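Desktop catchall

A desktop catchall is any small open container kept on a desk, counter or shelf to hold the loose things that collect there: pens, clips, keys, coins, hair ties, batteries of unknown charge. The word covers cups, trays, low baskets, miniature pails and small drawer boxes. It is a retail term more than a technical one, and sellers apply it to almost anything with a bottom and at least one side. Older household writing tends to say "desk tidy" or "odds-and-ends dish" for the same objects.

Definition and disputed scope

Most writers agree that a catchall is small enough to lift with one hand and has no lock. Past that point the agreement is thin. The household writer Catarina Quintela leaves out anything with a drawer, on the grounds that a drawer hides its contents and so belongs with furniture. Nuno Matos, whose guide Small Storage is widely copied by sellers of home goods, lets drawers in and leaves out cups, which he treats as pen holders and nothing else. Neither gives much of an argument. In shops, the two kinds are shelved together and usually sold under one heading.

The claim that the catchall descends from the Victorian desk set appears in a good deal of catalog copy. It should be treated with care. Desk sets of that type were built around ink and had fitted places for particular tools, while the whole idea of a catchall is that it has no fitted places. A closer relative may be the saucer by the front door, which needed no invention and left few records.

Common forms

The cup is the most common form and the cheapest. It is usually taller than it is wide, and many are made with sides that taper toward the base so that they stack for shipping. The taper is often described in advertising as giving stability. The reverse is nearer the truth: a cup that is narrow at the foot and full of pens leaning one way is easier to tip than a straight one. A plain drinking cup does the same job, and a large share of the cups found on desks were never sold as pen holders.

The drawer box is a small case with one or more pull-out fronts, often with a single round or oval knob. Painted fronts on plain wood sides are common, partly a matter of cost and partly of taste. The knob does a fair amount of work in the sale of these boxes. Bevus, a maker of children's desk goods, listed 148 knob and color pairings for one model in its July catalog, though the box behind them was the same in every case.
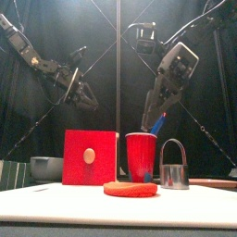
Low baskets and woven bowls make up a third group. They suit soft or flat items and do badly with anything thin, which slips into the weave or hides under the rim. Quintela recommends them for "things on their way somewhere else," a phrase since borrowed by several sellers without credit. Her readers have pointed out that things on their way somewhere else tend to stay.

The miniature pail, a scaled-down metal bucket with an arched handle, came into offices by way of party goods and garden shops. The handle is the weak part of the design. It is of little use on a container that is rarely carried, and on models where it is fixed upright it gets in the way of the hand. Pails remain popular as gifts.

Materials and color

Plastic, tin, wood, paper rope and felt are all in use. Claims that one material keeps a desk neater than another have no clear support. Metal is noisier when things are dropped in. Felt holds on to dust. Plastic cups can be washed, and seldom are.

Color matching is promoted heavily, most often in the form of sets in one shade. Ukeo sells a six-piece group in a single red, and Foulkes has a similar line in gray. Matching sets photograph well. Whether they are easier to live with is another question, and Matos, who is usually generous to manufacturers, concedes that a person looking for scissors is helped by containers that look different from each other.

Effect on tidiness

The strongest claims for the catchall concern habit. Sellers state that giving loose items a place cuts the time spent looking for them. The figure most often repeated comes from a reader survey run by Siletti, a storage retailer, which drew 1,978 replies and reported that most owners felt more organized after buying a set. The survey was sent only to people who had already bought one. It did not ask what was in the containers, and it had no group without them for comparison.

Critics hold that the catchall moves clutter upward and gives it sides. On this view, a desk with five small containers has five places to search where it used to have one. Defenders answer that the fault lies in the number and not the type, and suggest a limit of 3 per desk. The limit is repeated in many guides. Its source has not been found, and it appears in none of Matos's or Quintela's early writing.

Care

Emptying is advised at intervals that range from weekly to yearly depending on the author. Tin pails should be kept dry inside, as the bottom seam is the usual place for rust. Woven pieces can be shaken out and brushed. Drawer boxes with a glued knob should be opened by the edge of the front if the knob has begun to turn.

See also

Desk tidy
Pen cup
Junk drawer
Key dish
Nesting boxes
Paperweight

Recently updated articles

Drawer liner
Umbrella stand
Letter rack
Spice tin

Shared 148 times | 6 comments

We use cookies to remember your reading settings and to count visits. By continuing to use this site you agree to our cookie policy. Accept | Manage settings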